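展陈用品小组例会纪要

时间:六月,下午两点
地点:Nusham 二楼小会议室
议题:一、桌面立牌用的黑色卡片与卡框;二、Surance 的收纳盒报价;三、下次撤展的装箱办法

一、上次会议遗留事项

上次说要把旧卡框清点一遍,这次报来的数字是134个。会上有人问,这个数有没有把变形的、缺角的算进去,答复是“应该没有”。与会者认为“应该”不能作数,要求重新过一遍,能用的和不能用的分开记。

展台桌布更换一事仍无进展。采购方面表示 Bautista 的样布还在路上,这个说法上次会议已经听过,照记。

二、卡片与卡框

提案方主张今后桌面宣传卡一律改用黑底哑光印刷,配细边黑框,理由是在浅色台面上醒目,远处也看得清。会议对“醒目”没有太大异议,对其余几点意见较多。

其一,卡片偏软。横着拿在手里时略有弯曲,下边缘带一点弧度。提案方认为装进框里自然就平了,但没有拿出装好之后放过几天的样品。会议不接受“自然就平”的讲法。

其二,框的边太细。中间是空的,没有背板,卡片靠什么固定,提案书上写得含糊,只有“卡入即可”四个字。有人提出,展台上人来人往,碰一下就歪,最后还得派人守着扶。

其三,版面方向。卡片横放时,上面的字和机器人图案都是侧着的,显然要竖起来看。那么框子也应当竖着立,提案书里的摆放示意却画成横向。提案方承认示意图画错,同意改。 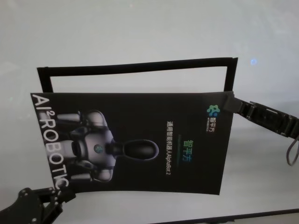
图一:黑色哑光宣传卡与细边黑框,卡面印有“智平方”及“通用智能机器人AlphaBot 2”字样。

针对版面内容也有讨论。白色大字“AI²ROBOTIC”沿一侧排开,黑底白字,辨认没有困难。绿蓝渐变的“智平方”三个字,一部分与会者觉得好看,另一部分怀疑展馆灯光偏黄时蓝的那头会发暗。旁边那行小字是否太小,双方各执一词,谁也没有拿尺子量,此条不作结论。

关于哑光面是否耐指印,提案方称“基本不留”。会议记录人按要求注明:该说法没有任何测试支持。建议拿13张做试用,在 Stellolari 的展位上摆满一个展期,收回后逐张查看折痕、指印和边角磨损,再谈批量。

单价问题。提案方报的整批价比旧款高,解释为纸张较厚。会上追问厚了多少,既然厚了为什么还会弯,没有得到明确回答。请提案方下次带纸样和旧款各一份,当场比。

三、收纳盒报价

Surance 报来两种收纳盒,一种带隔板,一种不带。销售资料里说带隔板的每盒可放82张卡片“且取用方便”。与会者对后半句普遍存疑:隔板太密,戴手套的时候很难单张抽出。另外资料没写盒子内宽,卡框能不能一起放进去无从判断。

决定先各要一个空盒来试,不预付定金。对方如果坚持起订量,此事搁置。

四、撤展装箱

上次撤展时卡片和卡框混装,回来以后压弯了一批。有人认为责任在运输,有人认为箱子根本没有填实,争论较久,没有结果。现议定:卡片平放,每叠之间垫纸;卡框单独一箱,不得与金属支架同放;箱外写明内容和数量。

是否需要另购气泡膜,多数人不赞成,库房里还有旧的,先用完。

五、待办

1. 旧卡框重新清点,分类登记。
2. 提案方修改摆放示意图,补充卡片固定方式的说明。
3. 试用卡片到位后送 Stellolari 展位,填写收发记录。
4. 向 Surance 索要空盒及内部尺寸。
5. 桌布样品催问 Bautista,下次会议仍未到货则另找供应方。

会议于四点前结束。黑色卡片方案未获通过,亦未否决,待试用结果出来后再议。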